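Bench helpers wanted, Pellow repair room

Arkance takes in used office equipment and sorts it for schools. We need four people from January, six hours a week, paid hourly. No experience needed.

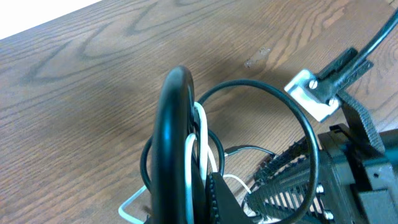
What you will do
Check plugs, tag items, write up faults. Most of the work is sitting down -- tell us if you need a different chair.
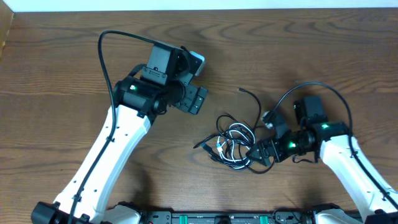
Cables on the tabletop, Pellow

Training takes two mornings and is paid. You will work with Nicanor Yáñez, who sets the shifts.
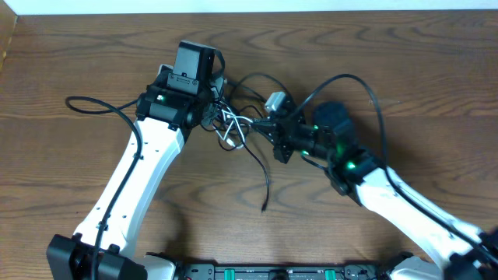 Wood-grain tabletop, Pellow

How to apply
Send a short note with your name, phone number and free hours to the Herrera Street office. We had 127 notes last time, so replies may take about 14 days.
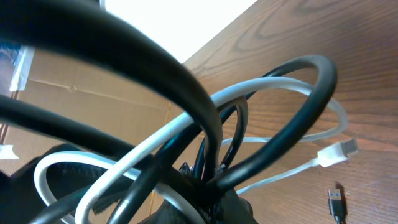
Prallirell: Are the hours fixed? I have classes until noon and could only do afternoons.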